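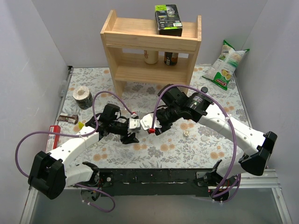 Is a timber and fabric protection plan worth paying for?

Home and Garden > Furniture > Buying advice

Isauro Cisneros
Joined in June

We're replacing the dining table and a small set of shelves, and the shop (Turner, the big one on the ring road in Cletidmont) wants to add a protection plan called Netitz to the order. It's $40 on the shelves, and more on the table, which they'd have to "work out". The man at the counter said it covers scratches, rings, spills, heat marks and "anything that happens in normal family life".

I'm suspicious of anything described that way. I asked to see the wording and got a brochure with a family laughing at a glass of red wine. The full terms come by email after you buy, apparently, and you've got a short time to cancel. He also said a technician sprays or wipes something on the wood before delivery and that this "seals the pores". The shelves are already finished, so I don't see what pores would be left to seal.

We have kids, we use a cloth on the table most of the time, and I'm not precious about furniture. But the table is $1000 and I don't want to be stupid about it either. Has anybody claimed on one of these and been paid? I'm less interested in what the salesman told you than in what happened afterwards.

gumleaf_and_co
1234 posts

I sold furniture for years, though not at Turner, and I never bought one of these for my own house. Make of that what you like.

There are two things being sold to you and they get blurred together on purpose. One is a coating, the other is a promise to repair. Ask about each one separately and watch how the answer changes.

The coating on a finished timber piece does very little that I could ever see. If the maker has put lacquer or polyurethane on it, whatever gets wiped over the top is sitting on the lacquer. It may make it shinier for a while. Oiled timber is a different matter, but then the maker will tell you what oil to use and you can buy a tin at the hardware shop and do it yourself on a Saturday-type afternoon with an old T-shirt. Some makers get cranky if anything else has been put on, so check that first. Śliwiński, who made a lot of the oak we sold, wouldn't look at a finish complaint if there was a third-party product on it.

The promise is where you need the terms. In the ones I used to hand over, these were the bits customers tripped on:

It had to be a single accident, on a date you could name. "It's got a bit marked over the years" was treated as wear and tear and knocked back every time.

You had to report it quickly. Days, in some of them. People would find a ring under a vase, have no idea how long it had been there, and say so on the phone. End of claim.

You had to have used their cleaning kit first. If you'd had a go with something from under the sink, that was your fault.

The first step was always a touch-up pen or a repair kit in the post. A person coming to the house was a long way down the list, and a replacement was further still.

So yes, people were paid. I saw a woman get a whole tabletop redone after a candle burnt down on it. She rang the next morning, had photos and had touched nothing. That's the customer these plans work for.

For shelves I wouldn't think about it for a second. What's going to happen to them? A scuff, and a scuff can be sanded. On the table, I'd get the terms in writing before paying anything, and if they won't give them to you I'd say no thanks and see whether the price suddenly drops. It used to.

PatchworkTrish

We got it on our lounge and I reckon it's great peace of mind, never had any trouble!

Isauro Cisneros

Thanks both. Trish, did you ever need to claim, or has it just not come up?

PatchworkTrish

No, never had to. But it's nice to know it's there.

kettle_on_again

Check your home contents policy before you spend anything. Ours has accidental damage as an optional extra and it covers furniture along with everything else in the house. The catch is the excess, which would swallow any claim on a cheap set of shelves, but then so would common sense.

Also look up your consumer rights. If the finish starts peeling or a joint lets go through no fault of yours, that's the shop's problem whether you paid for a plan or not, and I've heard sales staff imply otherwise. A spill is on you, a bad finish is on them. Our table is pine, so it dents if you look at it sideways, and the thing that has saved it is a thick underlay beneath the cloth. Felt backing, bought off the roll and cut with kitchen scissors. A plain cloth won't do much against a hot dish – we have the white mark to prove it.

Isauro Cisneros

I rang Turner and asked them to email me the terms before I paid. First they said they couldn't, then they said they could, and what arrived was the same brochure as a PDF. I've left it off the order. Will look into the underlay.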